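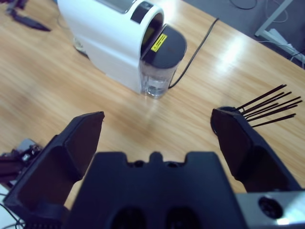
Notes, p. 9

Okay, so morning everybody, thanks for getting here for the early slot. (Wait for the people at the back, there are always people at the back.)

I'm going to talk about moving in. Specifically the first month after somebody moves into a senior community, which I've been on the receiving end of as a resident services manager for a good long while now, and which I think we mostly do badly. Me included! I did it badly for years at Ocampo before I noticed.

Quick show of hands: who here has a welcome packet? Keep them up if it's longer than twenty pages. Yep. Ours was a three-ring binder. It had tabs. It had the pet policy in it twice, once under P and once under "Living Here," and the two versions didn't agree on the size of dog.

PAUSE, let them laugh, take a sip of water

So let me tell you where we are. Stonlow is a rental community, independent living, with a small assisted wing on the east side that opened after the main building. The waiting list used to be the thing we bragged about. What we didn't brag about was how many people gave notice inside their first year. We'd done exit forms forever, and the forms all said "family reasons" or "health," because those were the first two boxes.

Then we started phoning people. Just calling them up a few weeks after they'd gone and asking how the new place was. And out it came. One woman told me she'd eaten dinner in her apartment for the whole of the first month because she didn't know whether you could just sit down at any table. You can! You could always just sit down at any table. It was in the binder, under D.

(Slide: the dining room question. Don't read it out, they can read.)

That one still bothers me. She moved in with her good dishes and her books and a lease she'd read twice, and she went home over a seating question.

All right, so what we changed. I'll go through it in the order we did it, and that isn't the order I'd do it again.

First thing was the binder. We got it down to a single sheet, both sides, big type. Front side is phone numbers and meal times. Back side is a list of stuff people are too embarrassed to ask. Can I sit anywhere at dinner. Do I tip the driver. What do I wear to the Friday thing. (I don't know why everyone thinks the Friday thing is dressy. It's bingo and a cheese plate.) Can my grandson sleep on the couch. We wrote the back side by asking people who'd been there six months what they wished they'd known, and I'd really, really push you to do that part with your own residents and not borrow our list. Skevuletti, our sister property, borrowed ours and it was no use to them at all, since their dining room has assigned tables.

The full lease and the policies are still there, obviously, and state law decides a fair bit of what you have to hand over and when, so check before you toss anything. I'm talking about what lands on the kitchen counter on day one.

Second thing, money. I promised in the blurb I'd give real numbers so here they are. We had a budget line of $4,000 for the year for "new resident hospitality," and when I dug into it nearly all of it was going to fruit baskets. Beautiful baskets. Pears. People on blood thinners and low-sugar diets getting a giant basket of fruit and fudge. We cut the baskets and spent $635 on a label printer and a box of decent name tags that everybody wears on the first Monday of the month, staff and residents and the guy who does the elevators. Newcomers don't stand out that way. There was grumbling. There's still grumbling! One gentleman wears his on his hat.

Another $800 went on paying the van driver for extra hours, so a new resident could get one free ride back to the old neighborhood in the first couple of weeks. Their own hairdresser, their church, the hardware store, wherever. I got pushback on this from upstairs, the thinking being that we want people to settle here and we shouldn't be driving them away from us. I get it. But they come back from those rides in a much better mood, and a few of them told me it was the first time they believed they'd be able to keep their life going from here. So I'm keeping the rides.

CHECK TIME. If past quarter after, skip the software bit.

The software bit. We use Flovalix for maintenance requests and I've nothing against it, but we'd been using it as the way for new folks to report everything, including "my heat is weird" on their second night. I'd say half of them never logged in. So now for the first thirty days you tell any human being in a staff shirt and it's that person's job to type it in. The maintenance guys hated this for about two weeks. Then the tickets got better, because they were being written by someone who knew what the thing on the wall is called.

Third thing, and I'm nearly done, is the adult kids. They do the tour, they do the paperwork, they carry the boxes, and then on move-in day they hang around till nine at night and everybody's exhausted and somebody cries. We now say, gently, go home at four. We put it in the letter. And we ask them to leave one box for their mom or dad to unpack alone. Some families are really offended by this and I've stopped arguing, I just say it's a suggestion. It is a suggestion.

What didn't work: the buddy system. I wanted it to so much. We matched people up by hobbies and it was like the worst kind of blind date, two people who both like gardening sitting there with nothing to say about gardening. Now we just match by hallway. You meet the people on either side and the person across, and if you hate them at least you know who they are.

Also didn't work: the welcome video. Skip it. Ours had music.

Where we are now is fewer first-year move-outs than before, and I'm not going to put a percentage on the screen, because we're one building and we also fixed the parking in March, and the parking was terrible. I can't tell you which bit did it.

(Last slide is the one-sheet, both sides. Leave it up during questions. Copies on the chair by the door, ask people to take one each, we ran short last time.)

If they ask about assisted living: different rules, different staff, grab me at the break.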